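Home Guides Laundry Closets Contact

How to get a heavy jacket ready for a folding robot

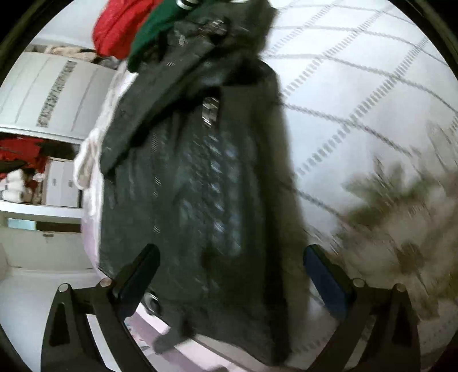 Can a home robot put away my laundry yet?

Only in part, and with a fair amount of help from you. The machines we have read up on do nicely with towels and T-shirts, but thick coats with sleeves and metal bits still give them trouble.

So if you have a Zumeten or a Ruvimar on order (lucky you!), it pays to learn the prep work first, and I promise it becomes second nature after a week or so of practice.

1. Empty every pocket, including the little inside one you always forget.

2. Close the zipper or the snaps all the way up. An open front slides apart as soon as it is lifted.

3. Lay the jacket face down on a bed or a wide table, by itself – other clothes in the pile only confuse matters.

4. Pull both sleeves out straight, then fold them across the back, one over the other.

5. Tuck in any loose straps or belts.

6. Smooth the whole thing with the flat of your hand and start the fold from the hem.

My own machine gets through a jacket in 24 minutes on a good day, and I can do it in 50 seconds, but I do love watching it try – and the dish towels it handles beautifully!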